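Clidance Songwriting Credits

Version 6

Summary

Clidance is a table of songwriting and performance credits for studio recordings made at three small rooms: Emstead, Pillay and Orkley. It was compiled from session sheets, tape box labels and record sleeves. The table has 1543 rows, one per credited role per recording. It covers 345 recordings.

Maintainers

Siamak Taheri (schema, releases)
Comfort Abugri (sleeve transcription)
Cinzia Morelli (name matching)

Files

credits.csv: main table
people.csv: one row per person or group
sources.csv: one row per sheet, label or sleeve consulted
changes.txt: edits since version 1

All files are UTF-8, comma separated, with a header row. Empty cells mean the source gives nothing. The string "unread" means the source has an entry that the transcriber could not make out.

Columns in credits.csv

recording_id: integer, stable across versions
title: as printed on the earliest source
room: emstead, pillay or orkley
role: see Roles
person_id: key into people.csv
credited_as: name exactly as printed, including misspellings
source_id: key into sources.csv
confidence: 1 (single source) or 2 (two or more sources agree)

Roles

The role field takes one of these values: writer, lyricist, arranger, vocal, guitar, bass, keys, drums, other_instrument, producer, engineer. A player who sings and plays bass on the same recording gets two rows. Joint writing credits are split into one row per writer with no share recorded. Handclaps and room noise are filed under other_instrument only when a name is attached.

Name matching

Matching was done by hand. Two spellings are merged when they appear in the same room, in the same role, with at least one shared band member. Stage names and legal names are kept under one person_id if a session sheet lists both. Ishbel Gillies checked the Orkley matches against her own session diaries and corrected the bass credits for the first two reels.

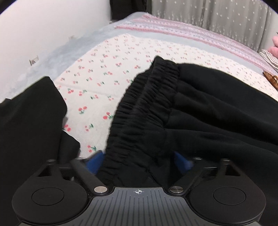

Fig. 1. Black clothing on a cherry-print sheet.

Known problems

Pillay sheets before the move to 24-track often list a band name with no members. These rows point to a group entry in people.csv.
Engineer credits at Emstead are incomplete. Assistants were rarely written down.
Title changes between tape box and sleeve are not tracked. Only the earliest form is kept.
IDs above 800 were assigned in a second pass and do not follow recording order.

Terms of use

Free for research and noncommercial use with credit to the Clidance maintainers. The sleeve scans are not part of the release. Send corrections to Pouran Abbasi with the recording_id, the column and a copy of the source. Corrections received by the end of June go into the next version.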